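The Government That Fell Over a Ferry Timetable

In Skekness, a coalition can survive almost anything except the winter schedule

The coalition that ran Skekness for most of three years came to its end on a wet evening at 20 minutes past nine, when the junior partner's leader stood up, buttoned his coat and said he would be voting with the other side. He then sat down again, still buttoned, and stayed that way through two more hours of debate. The heating in the assembly chamber had been off for a week. That was on the agenda too.

Skekness is an island with a government of its own, a flag that most residents can draw from memory if you give them a minute, and an assembly of 21 seats. The number was chosen so that nothing could ever end in a tie. What the founders didn't foresee was that members might go home early.

The trouble started in August with the ferry. The Harbor Party, which held nine seats and the premiership, wanted to drop the last evening sailing during the winter months. The Upland League, its partner, with three seats and a powerful sense of grievance, did not. The League draws its votes from Trudton, a town of 3,308 people at the far end of the island, and the last sailing is how people in Trudton get home from the mainland after a hospital visit, a football match or a long lunch. Take it away and they are stuck overnight in a hotel that charges extra for a window.

The premier offered a compromise. The late boat would run twice a week, on days to be announced. The League asked which days. The premier said they would be announced.

I spent a good part of that autumn in the public gallery, a bench that seats six if everyone is on good terms. It's a fine place to watch a government come apart, provided you bring a cushion. On the first night of the ferry debate, a Harbor member spoke for 40 minutes on the history of the breakwater. The League's members passed around a bag of mints. The opposition, who call themselves the Civic Bloc and have nine seats to match the government's nine, said very little. They had worked out that three plus nine is 12, and that their best course was to look pleasant.

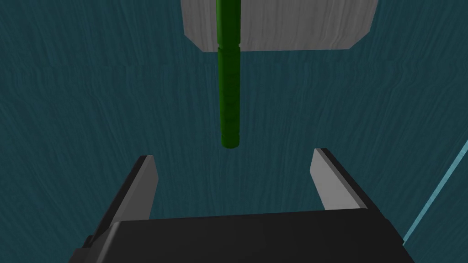
Irfan Yousafzai said the breakwater speech was the best thing he heard all session, and that anybody who thinks the ferry was the real issue should go back and look at the budget. The money was gone by spring, he said. The boat was just where people noticed.

He has a point. The budget that year had been passed with a line in it called "other," and "other" had grown. Part of it went to a firm named Dobos, hired to review how the government bought things. Dobos reported that the government bought too many reviews. The finance minister thanked the firm warmly and commissioned a follow-up.

Then there was Jetitz. If you live on the island you have heard enough about Jetitz, and I'm sorry to bring it up. If you don't, it was a plan to replace the old ferry with a smaller, faster boat that would need fewer crew and, in theory, no subsidy. A brochure was printed. There was a launch event with sausage rolls. The premier put 2,000 in public money toward a feasibility study, a sum so modest that the opposition spent a week trying to decide whether to be outraged by how much it was or how little. The study found that the boat was feasible in calm water. Skekness has calm water in June.

The League had backed Jetitz, then regretted backing it, then claimed it had never backed it. The record of the vote was read aloud in the chamber. The League's leader listened with interest, as if hearing about someone he had been at school with.

By November the two parties were speaking only through their clerks. Letters went back and forth down a corridor you can walk in nine seconds. One, from the premier's office, began "Dear Partner" and contained the phrase "constructive ambiguity." The reply began "Dear Premier" and asked what that meant. A third letter said the second had been noted.

Trudton, meanwhile, held a meeting. It was billed as a listening exercise, and the deputy premier drove across the island to do the listening. He was asked first about the ferry, then about the road he had just driven over, then about a streetlight outside the bakery that has been flashing since the last election. He wrote down the part about the streetlight. It was fixed by the end of the week, and I'm told this went down worse than anything else he could have done.
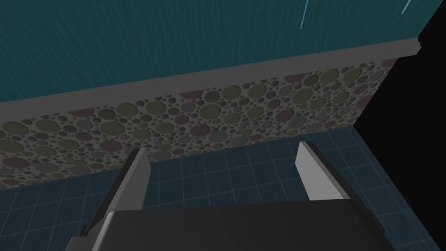 Counting to 11

The rules for getting rid of a government in Skekness fit on a single page, and most of that page is about who may speak while wearing a hat. A motion of no confidence needs 11 votes. The Civic Bloc had nine. The League had three. Everyone on the island could do the sum, and for a month everyone did, in the grocery store and the post office and, on one occasion, during a funeral.

What kept the premier in office was that one of the League's three didn't want an election. She had won her seat by a hair and had just had her kitchen done. A second was thought to be wavering. The premier invited him to lunch, and then to a second lunch, and then offered him a junior post responsible for fisheries and culture, two subjects which had never before shared a desk. He said he would think it over. He was seen thinking it over at a third lunch.

The Bloc's leader gave a speech promising that, if called on, her party would form a government of "steady hands." She was asked if steady hands would keep the late sailing. She said all options were on the table. A man in the gallery asked what table, and was reminded that the gallery doesn't speak.

When the vote came, the lunch guest voted against the premier. So did his leader, buttons and all. The member with the new kitchen abstained – she said later that she had been looking for her glasses – and the motion carried, 11 to nine. The premier congratulated the House on the quality of the debate. He then asked if anyone had a ride to the harbor, as it was late and he lived on that side.

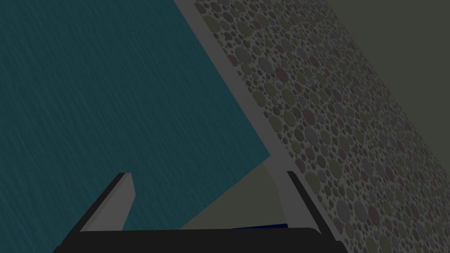
Skekness: no deal yet on the winter sailings.

The new government was sworn in within days. It consists of the Civic Bloc's nine members and two from the League, the third having announced that she would sit as an independent until her conscience or the paint was dry. Its majority is one, and that one has a bad hip and a daughter abroad.

I went to see the League's leader, now minister for transport, in an office that still had his predecessor's calendar on the wall. He was in good spirits. The late sailing was safe, he told me, in principle. In practice there was the matter of the crew, whose contract had run out while everyone was counting votes, and the matter of the boat, due for inspection. The officials were looking at whether it might run twice a week.

I asked which days. He looked out of the window for a bit, toward the water, and said that would be announced.

The former premier has taken to opposition with real energy. He has come out strongly in favor of the late boat and has started a petition, which you can sign at the hardware store in Trudton. The clerk there keeps it next to the register. She told me it was doing well, though a number of people had signed under the impression that it was for the streetlight on the other side of the road.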